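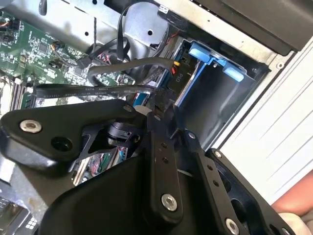

# Our open day at the Gastonholm workshop

For my project I had to visit a place where robots do a job I know how to do myself, and I picked taking old computers apart because I've done that on my bedroom floor more times than my parents would like. Gastonholm had an open day in February, so our group signed up and off we went!

The robot they were showing is called Ello. The people there are teaching it to work inside desktop PCs, and the bit I liked best was how cramped it all is. You've got the motherboard on one side, the drive bay with its blue plastic caddy on the other, and a SATA cable lying flat right across the middle — plus the fatter cables looping about wherever they fancy. I can push a cable aside with my little finger without thinking. The gripper is huge next to all that, so every move has to be planned around what might get snagged.

We were told they had logged 301 practice runs before the open day, 104 of them on drive bays alone. I asked why drives got so many and the answer was the connectors, which come in at awkward angles and don't like being tugged sideways (I have broken one, so I believe it).

There were 12 of us in the group and we each got a turn at guiding the arm by hand. Mine was not good. I kept watching the fingers and forgot about the big bracket at the side, and had to be told to back off twice.

For my own part of the project I'm writing up a drive removal as a list of steps, using an old Plemau tower. I've got as far as the cables and I'm already on my second page.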